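Simulation Robot Keeper, part-time, 15 hours a week
Hurnora, Arkadton office
Posted 19 August 2022

Hi! I run the simulated apartment at Hurnora, and I need a second pair of hands to look after the robot that lives in it. We call the whole setup Han (robot, rooms, config files, the lot). I've been keeping it going by myself since January and I'm behind.

Most of your day would be grippers. You'd open a room, check that the fingers open evenly, and compare the joint limits with the setup sheet.

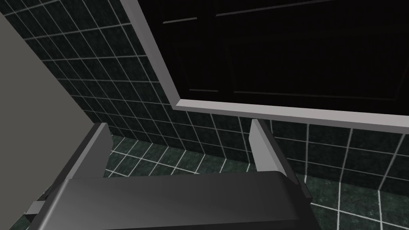 Then you'd fix whatever is off, rerun the check and write it up in the log. I'm picky about the log! We have more than 3000 entries and I still search it every morning.

You'd also take over the two-arm setup, which means mounts, wrist offsets and start poses. The two arms carry different grippers, so please don't copy settings from one side to the other (I did, and lost a week).
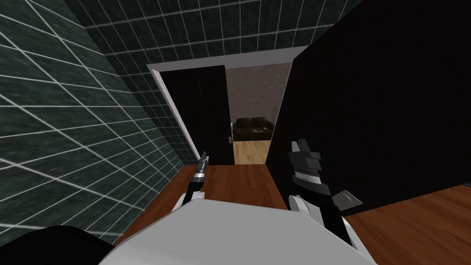 Han in the hallway, both arms forward, sofa in the next room.

You should be OK with Python and happy doing slow, careful checks. A background fixing real machines is a big plus with me. Pay is $3080 a month, plus a one-time $1000 for your home desk.

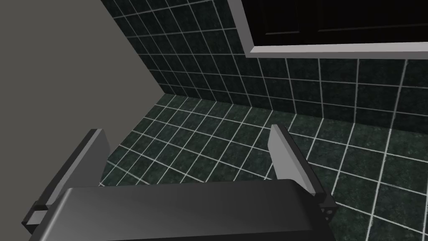

Do I need to have worked with simulated robots before?
Real or simulated is fine, and I'll teach you our tools in the first weeks.

To apply, send me a page about something you repaired, subject line Flirnulcombe.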